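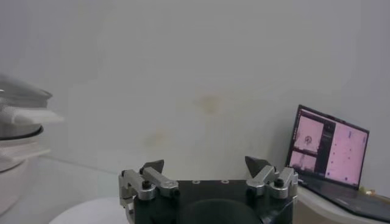
Right, the kitchen wall. I've put this off since we moved to Mevthorpe and today I finally had a proper go at thinking about it, so here is a long thread for anyone else with a pale wall and a mark on it.

It's a yellowish-brown blotch, with a smaller one a bit lower down and to the left, and if you catch it at the right angle there's a faint discoloured streak running down from the bigger one. The rest of the wall is perfectly nice! Smooth, off-white, nothing hung on it. So of course the blotch is all I look at while the kettle boils.

My first thought was cooking. I fry a lot of onions and I'm not a tidy fryer. But grease normally goes when you wipe it with warm water and washing-up liquid, and I've done that more times than I'd like to admit, with a soft cloth and then with the scratchy side (don't use the scratchy side, it leaves a shiny patch on matt paint and then you have two problems).

Second thought was tea. We are a household that gestures with mugs.

Third thought, and the one I've been avoiding, was damp. I asked in the Sestent group, which is a lovely old forum for people doing up houses slowly, and had 9 replies by teatime. Most of them said to draw very lightly round the edge in pencil, write the date next to it and leave it alone for a few weeks. If it creeps past the line, get somebody in. If it stays put, it's an old mark and you can paint.

So I've done that. There is now a tiny 05/04/2024 on my kitchen wall, in my best handwriting, and I'll look again in May.

Someone also reminded me that you can't simply put emulsion over a yellow stain, as it comes straight back through. I know this to be true from the bathroom in our last flat, where I did three coats and it still grinned at me. You want a stain block first, left to dry properly, and then your topcoat over the whole wall if you can face it - patches always show.

I've been looking at Wurnodine for the stain block. The 800 ml tin seems plenty for a bit of wall this size. If anyone has used it in a kitchen I'd love to hear how bad the smell is and whether you had to sleep with the windows open.

Meanwhile I've made a start on the things at the side, which have been living in a pile for far too long. Glass lid on top, folded white cloth under that, dark bowl under the cloth. I always put the lid on last and then need the bowl first, so out it all comes again every single evening.

I'd like a little rack for the lids, nothing fancy, and then the bowls could go in the cupboard where they belong. Tamayo had one I liked but it was sold out when I looked. Will report back on the pencil line next month, and if you've got lid storage you're pleased with please do send me a photo.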